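Ticket 1581
Site: Flutley
Product: Isevlow tabletop service module
Reported by: Gwenaël Gilbert, Kinyua
Assigned to: Didier Tessier, Falurthorpe
Priority: Normal
Status: Open, workaround in place

Summary
Module does not reliably pick up thin, straight items lying flat on a serving tray.

Reported behavior
The module was asked to clear a tray after coffee service. Cups and saucers were handled within the limits agreed for the trial. Slender items were not. In a run of 50 attempts on a single stick, 26 ended with the item lifted and held. In the remainder the jaws closed above the item or pushed it toward the rim of the tray. Kinyua asks whether the module may be described to clients as able to clear a table without staff present.

Steps taken
1. Jaw pads inspected and cleaned. No change.
2. Closing speed reduced. Fewer items were pushed, but the lift rate did not improve.
3. Approach height lowered in small steps. Contact with the tray triggered the force stop - the limit was left at its default setting.
4. Printed tray exchanged for a plain one. No change, so the pattern is not considered a cause at this stage.

Assessment (D. Tessier)
The fault is reproducible at Falurthorpe. A thin item on a flat surface leaves very little for the jaws to close on, and the present height estimate is too coarse for the task. A person makes this correction by touch. The module does not yet do so.

Answer to the client's question: no. The module may be described as assisting with table clearing. Staff should remain responsible for flatware, stirrers and similar items until this ticket is closed.

Workaround
Remove thin items by hand before starting the clearing routine. Do not raise the force limit.

Next action
Falurthorpe will test narrower jaw tips and a revised approach in February. Kinyua is requested to keep the run logs from Flutley and to report any marks on tray surfaces under a separate ticket.

Attachment 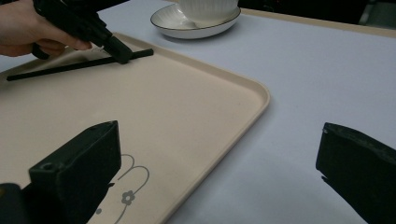 Ticket 1581: gripper tip at a thin black stick on the serving tray, cup and saucer behind.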